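Section 4: Preparing and Fixing the Brustero Desk Top

4.1 Before you begin

This section applies to the Brustero height-adjustable desk in the long and short versions. It should be read together with Section 3 (Assembly of the Legs and Cross Rail). The desk must not be connected to the mains until every step in this section has been completed.

Two adults are needed to lift the desk top. The long version must not be carried by its front edge alone.

4.2 Fixing the top to the frame

1. Lay the desk top face down on a clean blanket or on the flattened carton.

2. Place the assembled frame on the underside, with the cable tray towards the rear.

3. Measure the gap between the frame and the edge of the top on both short sides. The two measurements should agree to within 2 mm.

4. Insert the screws from bag C by hand. Do not use a powered screwdriver at this stage.

5. Tighten the screws in diagonal order, a half turn at a time, until the frame no longer moves.

6. Turn the desk upright. Lift by the frame and keep fingers clear of the joint between the two leg sections.

Caution: The screws in bag D are longer and are meant for the leg brackets only. If used here they will pass through the top and damage the surface.

4.3 Care of the surface

A dark matt finish shows handling more readily than a pale one. Light marks may appear in the first weeks of use and do not affect the strength of the top. Wipe the surface with a soft cloth and plain water, then dry it at once. Polish, wax and cream cleaners leave shiny patches that cannot be removed.

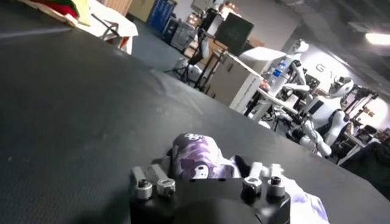

Simin Bagheri writes that a damp cloth alone did not lift the fine dust left after she drilled the cable hole in her own top, and that rubbing only spread it into the grain of the finish. She found that a soft brush, used dry and always in the same direction, cleared it before any water was applied. Her remark has been adopted as step 1 below.

1. Brush off all loose dust with a dry, soft brush.

2. Wipe with a damp cloth.

3. Dry with a second cloth and leave the surface clear for one hour.

Note: Marks left by rubber feet may be treated with a little washing-up liquid in warm water. Test it first on the underside.

4.4 Setting the height limits

1. Connect the control box and press the down key until the desk stops.

2. Hold the down key for a further five seconds. The display will show a short line and then the lowest height.

3. Raise the desk to the highest position required and press M twice to store it.

Where the desk stands beneath a shelf or window sill, the upper limit should be set at least a hand's width below it - this applies equally to desks placed there at a later date.

4.5 Spare parts

Replacement screws may be ordered from Itano by quoting part number 242 (bag C) or part number 98 (bag D). The number printed on the label beneath the cross rail should be given with every order.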